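Progress report no. 3 to the Ukeck Small Grants Fund
Project: Vokano hand tools, shared workshop on Kermani Lane
July 13, 2019

Dear fund members,

This report covers the work since March, when the second part of the grant was paid. As you remember, Vokano is a pair of grippers which a person holds in the hands. The person does a task with them, the movement is recorded, and later we want to use the recordings to teach a small arm on a bench. In the last report I wrote that only the left tool was ready. Now both are working and we use them together.

The finger pads took most of my time. My first pads were too smooth and too narrow, and a thin object turned between them when the wrist moved. I printed the shape again with a flatter face and I changed the screws, so that a pad can be replaced without opening the whole tool. I also had to learn how softly the hand must close. This was harder for me than the printing.
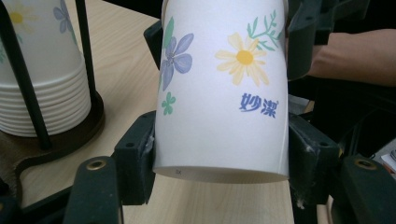 Paper cups are our first test object, as it was agreed in the plan. They are cheap and light, and they show a mistake at once when the pressure is too high. With a printed pattern such as the blue-violet flower and the yellow daisy, it is also easier to see in the recording if the cup has turned in the grip. The green pads collect white fluff on their inner side, and I must clean them more often than I expected. I do not know yet if this changes the grip, but I write it in the log each time.

We have 88 recordings that I consider good. Another 25 were put aside, mostly because one of the two tools lost its signal for a moment. The fault was in a connector, and I have replaced it on both sides. The cables themselves are still a little heavy and they pull on the wrist after a long session - I would like to try a thinner type before autumn.

The second task is done with two hands. The cups go upside down into a double holder, and both tools work above the table at the same time. It asks for more attention than the single cup task, and I limit one session to eight recordings, then I rest my arms.

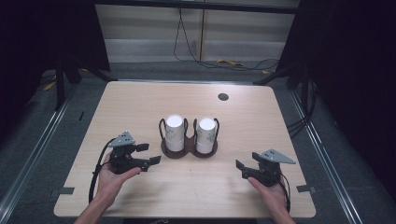 Skandidar wrote after reading my draft that the two-handed task should not grow any further until the single cup works on the bench arm. I was asked there also why the session is so short, and whether two people could take turns. I agree with the first point and I have changed the plan. Taking turns is possible, but then the recordings must be marked by person, and our file names do not allow this yet.

Money: the connectors and the pad material were paid from the parts budget, and nothing was moved from other lines. The workshop rent is paid until the end of the grant. The receipts are in the separate folder.

Next steps: new file names first, then the thinner cables, then the first test on the bench arm with the single cup. I will send the next report when this test is done, also if the result is bad.

With kind regards,
for the Vokano project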